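Blue plastic test tube racks – which hole size for capped tubes?
Forum > Home Lab and Kitchen Science > Equipment

murkbench
I need to replace the racks I use for colored water demos and I can't settle on a hole size. My tubes are the plain screw cap kind, and I have a mix of heights. The old wire racks rusted at the welds, so I'm going plastic this time. Salilura sells one with two tiers of holes and a flat base, item 445, and Harms has a deeper one that costs twice as much. The tubes get filled the night before and stay up until the kids' workshop is over, so they have to stand without leaning.

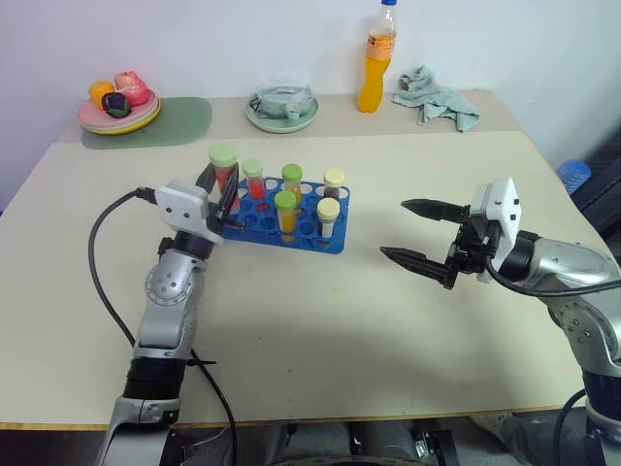

I want the tall ones in the back row and the short ones in front so all the colors can be read from the kids' side of the table. With the wire racks I could bend a ring to fit. Plastic doesn't give, so I have to get it right when I order. Does anyone have both brands and a pair of calipers?

Drudance
I have the Salilura. The holes are generous. A standard tube drops straight in and has a little play at the top tier, and the bottom tier is what stops it from swinging. I've had mine since June and it hasn't cracked. I would not pay for the Harms unless you carry full racks up and down stairs.

okra_and_agar
Disagree on the Harms. I own 6 of them and I carry them every time I use them, and the extra depth matters. A tube with a heavy cap and not much in it will tip in a shallow rack if you bump the table. Also the Salilura base is light. Put all your tubes in the back row and it wants to rock.

Drudance
Then don't put them all in the back row. Fill the corners first.

okra_and_agar
He just said he wants the tall ones in the back.

murkbench
I do, but I can put the short ones in front to balance it. What about the caps? Mine are light green on most of the tubes and cream on the others, and the caps are wider than the glass. I don't want neighbors rubbing.

Bülent Tokgöz
Skip every other hole. You lose half the rack, but you can get your fingers around a cap without touching the next tube. I teach an evening class and that was the first rule I wrote on the board. I have also stopped sorting by cap color. People refill a tube and screw on whatever cap is closest, and then the code means nothing. Write on tape and put the tape on the glass.

murkbench
Tape comes off in my dishwater, but I take the point on spacing.

Tube angle is my other question. When I pull one out of the back, I tilt it toward me to clear the top tier and the bottom end catches on the edge of a hole. It happened with the wire ones too. I've been telling the kids to lift straight up until the rounded end is clear and only then tilt. Half of them tilt first. Yellow is the worst one to spill at my place because it stains a white table and I end up going at it with baking soda.

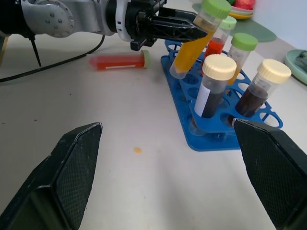 Lifting straight is right, Bülent Tokgöz wrote back, but a rack that slides will fight you the whole way. Put a strip of shelf liner under the base and hold the near edge down with your other hand. For the yellow, switch to turmeric-free food coloring if you are using anything homemade, and wipe it right away with rubbing alcohol on a paper towel. Baking soda scratches a matte top.

okra_and_agar
Baking soda does not scratch anything I own.

Bülent Tokgöz
It took the finish off mine. Try it on a corner first.

pell_772
Has anyone used the Murkama racks? They are the same blue as the others and a lot cheaper. I paid 163 for a whole case, including shipping, and two came with flash left inside the holes. I cleaned it out with a round file and they have been fine.

Drudance
Same experience. Check every hole before you put glass in it. The corners are where mine were rough.

murkbench
OK, ordering two of the Salilura and one Harms, and I'll measure both when they get here. If the Salilura rocks with the tall ones in back I'll send it back and okra can say so. Shelf liner is already in the drawer.

okra_and_agar
Measure at the top tier and the bottom tier. They aren't always the same.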